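Cell 6 walk-through, bevel gear task, before the October recording block
Site: Zellavstead, Falleck bench
Scope: 200 example runs for the Cumari model. The last set had 411 and I threw out more of them than I kept, so read the comments as well as the ticks.

1. E-stop reachable from operator chair - PASS
Tested from both sides. Fine.

2. Cable routing on arms - PASS WITH COMMENT 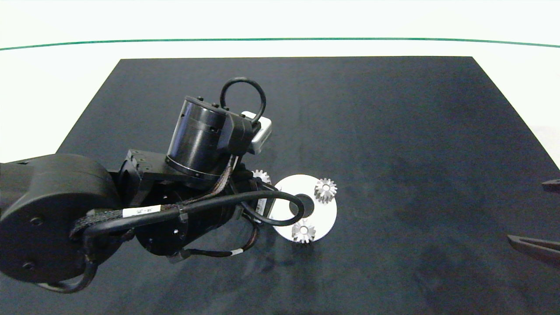 Checked and written up by Imelda Cabrera
Second check: Muammer Ateş

A smooth black cable comes off the gripper and curls over the edge of the metal disc, right where the gears are. I was told it "never catches." Show me a log. Tie it back before run one.

3. Cable labels present - PASS
Labels are on. I did not match them to the wiring sheet.

4. Parts on the mat as listed in the task card - OPEN
The card says gears start on the disc. One gear is behind the gripper, off to the side of the disc. Either fix the layout or fix the card. Pramanik says variety helps the learner. Maybe so, but variety we didn't write down is just mess.

5. Mat clear of stray material - FAIL 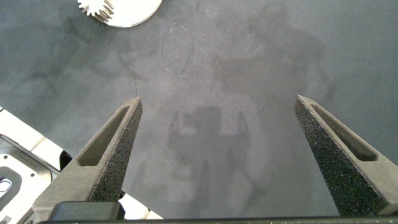 Item 5, wrist view. Thin strand on the mat near the left fingertip.

Could be wire, thread or hair. I don't care which. It goes before we record, and the mat gets wiped between operators.

6. Gripper fingers free of cracks - PASS
Rough finish, no cracks found by hand. Recheck at half count.

7. Wrist view usable for training - OPEN
Shadows fall between the fingers and over the upper right of the mat. Ateş thinks the model will cope - he thought so last time too. I want one lamp moved and a short test set compared.

8. Failed runs kept and tagged - FAIL
No tag field on form 2401. Bad runs went in with the good ones.

Result: HOLD. Items 5 and 8 closed before any recording, items 4 and 7 answered in writing.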